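Notebook 7, entry 426
June, started 10.40
Medley – mixed storage of hair accessories, second layout
Present: self, A. Lumbao for the first part

Carrying on from the last entry. The question is still whether one shallow box can hold a mixed set of hair accessories for daily use without the beaded pieces catching on everything else. Aileen's view is that it can't and that the box should be divided. Ramil Dimaculangan wants to see an undivided layout tried properly before anybody cuts card, and that was the job this morning.

Working surface was the bed again. The bench at Ellstead is better lit but small clips skid on it and go down the back. On a plush blanket they stay where they are put. The drawback is pile: open teeth pick up fibre, and anything small and dark is easily lost against the pattern. Check the blanket by hand before folding.

Rules for the second layout:

Hard items at one end, soft items at the other.
Nothing with open teeth directly against sheer fabric.
Strings and bracelets last, so that they lie over something and can be lifted without digging.
Small metal clips stay out until everything else has a position.

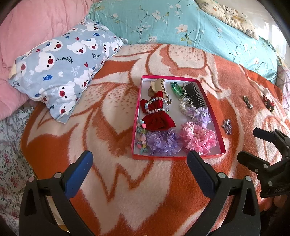 Hard items are the easy part. They keep their shape and can be placed by outline, and the only real decision is which way the teeth face. Soft items are the difficulty, as they take up whatever room is available and then push. With the organza flowers and the pink ruffled one in the lower half of the box there is little to gain by rearranging them, and they act as padding for the rest. The crystal bead bracelet went across the red velvet bow. Velvet holds it well enough, but I would not leave it like that for long: faceted beads will mark the nap if anything is pressed down on top. The pastel charm string along the side is a better arrangement and the bracelet should probably be treated the same way. The comb is acceptable in the top corner. It has long teeth and needs to be well away from the flowers. The small metal clips, the silver heart among them, were still out on the blanket at this stage, as per the rules.

Note on the claw clips. The smaller brown one ends up partly under the beige one whatever I do. Aileen suggests nesting them on purpose, jaws facing the same way. Tried in the last layout and the springs locked together when the box was carried. Would try it again with the smaller one closed on a strip of felt. Felt is in the Fajardo drawer, grey only.

11.25. Aileen left for the post. Continued alone.

Handling notes, for whoever does the third layout:

Pick up beaded hair ties by the elastic where it can be reached. Pulling on the beads opens the gaps between them and hair gets into the gaps later.

Claw clips by the spring end, never by the teeth.

Long ornamental pieces with pointed ends should be held at the middle. Held at one end they swing, and the free end finds the nearest loop of thread. I would move these last of all and put them down lengthwise along a wall.

Organza by the centre. The edge of the ruffle frays quickly and there is no repair for it short of trimming the whole round.

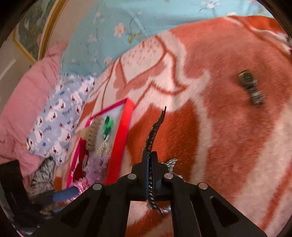

The other thing to settle is the depth of the box. The present one is shallow, and that is right for finding things but leaves no spare height over the flowers. Put the lid on and the flowers are flattened. I put a flat board over the old Fultari box with 785 g on it and left it overnight last week. The scrunchies in it recovered by lunchtime except for one crease, which steamed out. The fabric can stand some pressure, then, but I would sooner not depend on it. Options:

a) Same box, soft items in a separate pouch.
b) Deeper box, one loose tray for the hard items on top.
c) Same box, no lid, kept in a drawer.

Ramil will say (b). It costs more and the tray will be lifted out and left somewhere. I favour (c) for home use. Dust is the objection, mainly on velvet, but a drawer that is opened daily and closed again is not bad in this respect.

On dividers: undecided. A single card wall between hard and soft would do most of what Aileen wants. It would have to be low enough to reach over and it must not be glued. Glue fumes dull some plated finishes; see the note on the inside cover of notebook 2.

To do
– Felt strip for the smaller claw clip.
– Bracelet along the wall, not over the bow. Compare after carrying the box up and down stairs.
– Measure the scrunchies at rest so that the depth for (b) is a figure and not a guess.
– Go over the blanket with the flat of the hand for stray clips, then shake it out over a sheet.
– Ask Aileen whether the comb needs to be in the set at all. It takes a lot of length for something which could hang on a hook.

Stopped 12.10. Box left open on the shelf, label facing out.

Medley workshop notes, Ellstead | Contact | © Fultari | Back to top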